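Is the Rillar top really worth oiling every month?

Posted by ondrej_planes – Sunday, February 21, 2021
14 replies – 3,222 views – 2 min read

ondrej_planes wrote:
Bought a Rillar worktop in September, the pale softwood one, glued up from strips. The care sheet says to oil it every month with Skullimo, which the same store happens to sell at 46 dollars a can. I've done it twice. I can't see that it did a thing. Has anyone gone without?

Zdislava Murín wrote:
Every month is a sales plan. I have a similar top at home and oil it when water stops beading, maybe twice a year. Mine gets used every day and it's fine.

benchdog46 wrote:
Softwood in a kitchen is asking for trouble whatever you put on it. You'll have dents by summer. Should have bought beech.

ondrej_planes wrote:
Not what I asked, but thanks. It's for a sewing room anyway. No sink near it.

What bugs me more is the surface. The store showed it as a warm honey color. Mine is a pale, flat beige, a bit hazy, and the boards don't match each other. One is kind of pinkish and the one butted up against it is grayer, with the grain not lining up at all.

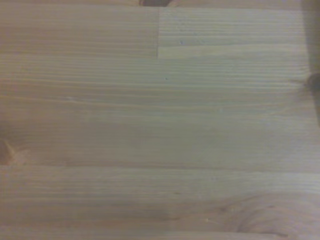

I called Bilero, where I bought it, and was told the color "settles" after up to 14 coats. Fourteen coats! At that point I'd be looking at the oil and not the wood.

Rozália Slanina wrote:
The boards not matching is normal for anything glued up from short pieces. They come from different trees. Is the joint flat when you run a fingernail across it? If it is, I wouldn't worry. If one side stands up, take it back.

ondrej_planes wrote:
Flat as far as I can tell. I still don't buy the 14 coats.

benchdog46 wrote:
Neither do I, for once. Two coats and a light sanding between them. If it looks hazy I'd guess the first coat was left on too thick and never wiped off.

Zdislava Murín wrote:
You can't know that from here. Could be the factory finish. Try a rag with a little mineral spirits on the underside first and see if anything comes off.

Rozália Slanina wrote:
Agree on testing underneath, but I don't agree about oiling twice a year. My Ondrejka table went gray along one side when I left it that long.

Zdislava Murín wrote:
Was that side by a window? Mine isn't, so maybe we're both right.

Rozália Slanina wrote:
By the back door – so sun and wet coats. Fair point.

ondrej_planes wrote:
OK. I'll do the rag test under the back corner and skip this month's oil. The can stays shut until then.

Share (2)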